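Segers Hand Gripper Kit review: a lot of fun for the money

Posted 9th January

I bought the Segers kit with my own money after two years of making do with a homemade claw, and I have hardly put it down! It's a hand-held gripper for teaching robots by demonstration. You squeeze, the fingers close, the camera records, and later you train your arm on what you did. Mine feeds a small Lernitz arm in the spare room.

Assembly took me one evening. The links come already cut and the instructions are mostly clear, though step 30 shows the inner arms flipped (check which way the grommets face before you tighten anything). There's a bag of spare screws, and I needed two of them.

What sold me is how it handles skinny things. My old claw was fine with mugs and blocks and hopeless with anything thinner than a broom handle. The Segers fingers close evenly from both sides, and the soft pads give a little where they meet the object, so slim, shiny stuff has something to sit against.

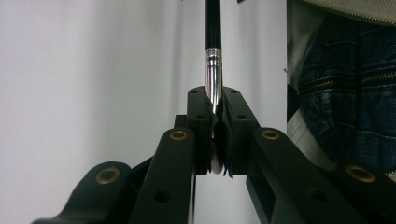 Black and chrome rod held upright between the pads, clothes hanging out to the right.

I've recorded 1578 demos so far, most of them in the bedroom and hallway — pick up, carry, put down, over and over. The squeeze is light enough that I can do 90 in one sitting before my thumb complains. The brass grommets at the joints were a nice surprise too, and mine still move freely with no wobble.

A few gripes. The pads get fuzzy along the edges, and Segers only sells replacements in packs of four. The black fingers also come out very dark in video, so I turned up the exposure a touch. And the handle could be longer for big hands.

I looked at the Veritz version as well, which has a nicer case but stiffer fingers. For home use I'd pick the Segers again. They say a wider set of fingers is coming in July, and I've already signed up for the email.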